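# 34-hour restart

The **34-hour restart** (also *the reset*, *the thirty-four*, or, when taken somewhere without a shower, several other names) is a provision of the federal hours-of-service rules for truck drivers in the United States. A driver hauling property who stays off duty for 34 consecutive hours may set the weekly tally of on-duty time back to zero. It's the closest thing long-haul trucking has to a weekend, and it can begin at 3:15 a.m. behind a tire shop.

## The weekly limit

Drivers of commercial trucks are held to several clocks at once. The daily ones cover driving time and the length of the working day. The weekly one caps total on-duty time at 60 hours in seven consecutive days, or 70 hours in eight if the carrier runs trucks every day of the week. A driver who reaches the cap may still do other work, such as paperwork or washing the truck, but may not drive. Few drivers have expressed gratitude for this option.

Without a restart, hours come back a day at a time. At midnight (or whatever hour the carrier has picked as the start of its day), the oldest day falls out of the count and its hours become available again. Drivers call this *running on recaps*. A driver who works a steady eight and a half hours or so a day can run on recaps more or less forever and never need a restart. A driver who works harder than that early in the week will meet the cap near the end of it, often within sight of a receiver.

## Taking a restart

The restart is optional. It has no form and no approval step, and nothing in the cab plays a tune when it's done. The driver goes off duty, stays off duty, and the logging device works out the rest. Partial credit isn't given. A driver who moves a trailer for the yard at hour 33, as a favor, has done the yard a very large favor.

Most restarts are taken at home, at a company terminal, or at a truck stop. Home is preferred and also the hardest to arrange, as 34 hours includes the drive from wherever the truck can legally be parked. A driver who goes off duty at 6 p.m. is free to work again at 4 a.m. on the second morning after, so a restart covers one complete calendar day and a pair of stumps.
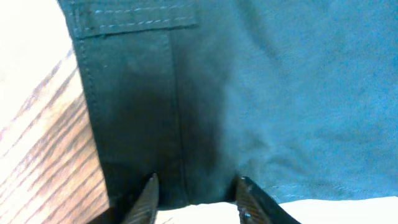

*Green fabric with a double row of light topstitching.*

Truck stop restarts depend on parking. The Chevalier travel plaza outside Lullura has 249 truck spaces and is regularly full by 5 p.m., in part because a good share of the trucks in them aren't going anywhere until the day after tomorrow. Some lots charge for reserved spaces, and a few limit how long a truck can stay. The limit is usually 24 hours, a figure apparently chosen by someone who had never met a truck driver.

## Cost

For a driver paid by the mile, the restart is unpaid. A driver who covers 3,000 miles in a good week does so by having the wheels turning, and parked wheels earn what parked wheels earn. Some carriers offer layover pay when a restart is forced by lack of freight. A restart that the driver merely needs doesn't usually qualify.

Spending, on the other hand, continues. The usual items are:

- meals, including those eaten out of boredom
- a paid parking space, or a motel room
- laundry
- idling fuel or electric hookup, for owner-operators
- anything sold near the register

Fasil Chala, in his memoir *Parked at Draltomum*, kept a record of what he spent on a single June restart and found that the largest entry was a folding chair. He used it for the final 2 hours and left it behind.

A common piece of advice among owner-operators is to time the restart so that it overlaps with something that would have kept the truck still anyway, such as scheduled maintenance or a receiver that's closed. The advice is sound and seldom possible.

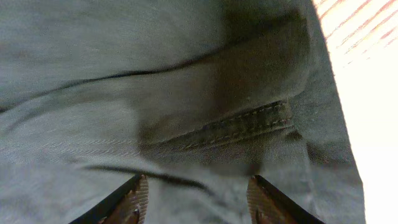
**Does time spent in the sleeper berth count toward the 34 hours?**

Sleeper berth time counts the same as off-duty time, and the two can be mixed in any order, as long as nothing on duty comes between them.

## History

The restart entered the rules in 2003, as part of a broad rewrite of hours of service. Before that, recaps were all there was. Carriers liked the change, while safety groups objected that it let a driver pack more hours into a calendar week than the old arithmetic allowed. Both sides were describing the same feature.

In 2013 a stricter version took effect. A restart then had to include two periods from 1 a.m. to 5 a.m., and could be used only once every 168 hours. The intent was to give drivers two real nights of sleep. Among the complaints was that it sent everyone back onto the road just after 5 a.m., where they could enjoy the company of commuters. Congress suspended the added conditions in December 2014, and they weren't brought back. The plain version has been in use since.

## Recaps versus restarts

The choice between the two is one of the older arguments in trucking and has outlived several generations of coffee machine. Supporters of recaps point out that a truck moving every day makes money every day, and that a modest steady pace is easier to plan around. Supporters of restarts say that a full clock makes a dispatcher generous, and that a person ought to stand on unmoving ground for a day.

Planning software has joined in. Baltance, a trip planner used by small fleets, compares the two each morning and recommends one. Its early releases were known for suggesting a restart to drivers who were 40 minutes from home and would've taken one regardless, and for presenting this as a saving.

## Activities

Sleep takes up the first part of nearly every restart. What follows varies. Drivers clean the cab, call family, walk to whatever can be walked to, and watch other drivers back into narrow spaces, a pastime with strong opinions and no admission fee.
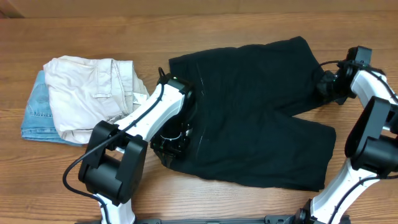

*Jeans, off-white pants and black shorts on a wooden table.*

Laundry rooms at larger stops are busiest in the early evening. Experienced drivers go at 2 or 3 in the morning, and meet one another there. Chala gives the laundry room at Draltomum a chapter to itself, most of it about a dispute over a dryer that neither party was using.

## Related provisions

Using a truck for personal travel while off duty, known as *personal conveyance*, doesn't break a restart if it's properly logged and the trip is truly personal. A run to a restaurant generally qualifies. Moving the load closer to the receiver doesn't, however good the receiver's vending machines may be.

Drivers serving oil and gas well sites under the oilfield exception may restart after 24 hours off. Canadian rules, for trucks operating south of the sixtieth parallel, call for 36 hours on the 70-hour cycle and 72 hours on the 120-hour cycle. Drivers who cross the border regularly keep both sets in mind, and can be identified by the way they answer when asked what day it is.

## See also

- Hours of service
- Layover pay
- Personal conveyance
- Split sleeper berth
- Truck parking shortage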